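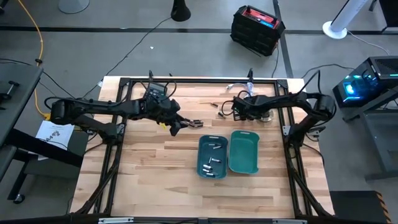 Carndale butcher-block work table, 62 inch
Rating: 4 out of 5
Reviewed by Mekdes Shiferaw, Wusau

I bought this table as a bench for small sorting jobs, mostly batteries and hardware, and have used it daily since April. Two rounded plastic bins sit on it most of the time, one dark blue-teal and one green, each with a slot in the far rim to grab it by. They came separately, so the rating covers the table only, with a few notes on the bins at the end.

Top. Narrow planks, glued edge to edge, in a mix of tan, cream and reddish-brown. The color variation is greater than the product page suggests. If you want a uniform top, order something else. The joints on mine are tight and I can't catch a fingernail on any of them. Flatness is good. With a straightedge across the short side I could slip one sheet of paper under the middle, and along the length I could not.

Finish. It ships with a thin oil coat that needs to be redone before use. I sanded lightly with 800 grit, wiped it down, and put on three coats of Drumico bench oil with a night between coats. The surface is now smooth enough that small cylindrical cells roll on it if set down on their sides. A bench mat would fix this, but then you lose the wood surface, so I keep loose items in the bins.

Assembly. Took me 50 minutes alone. The leg bolts are 6 mm hex and the wrench in the box is soft — use your own. One leg insert was slightly off square and had to be backed out and restarted. The instructions show the stretcher upside down in step two.

Stability. No sway front to back. Slight movement side to side until the bolts were tightened again after the first week, none since. My floor is gray, and the table stays where it is put.

Edges. The factory corner radius is small, and the long edge is a little sharp under the forearm. A few passes with a sanding block took care of it.

Visibility of small parts. Dark cells show up well against the wood. Silver ones less so, particularly on the cream planks under overhead light. In the blue-teal bin the silvery ones are easy to pick out, and I would choose the darker bin again for that reason.

Bins. Weldu, item 3208. The rounded corners leave no tight angle for a small cell to wedge into, and they wipe clean. The slot is wide enough for four fingers. No lids are offered.

One star off for the soft wrench, the off-square insert and the wrong drawing in the instructions. The top itself I have no complaints about.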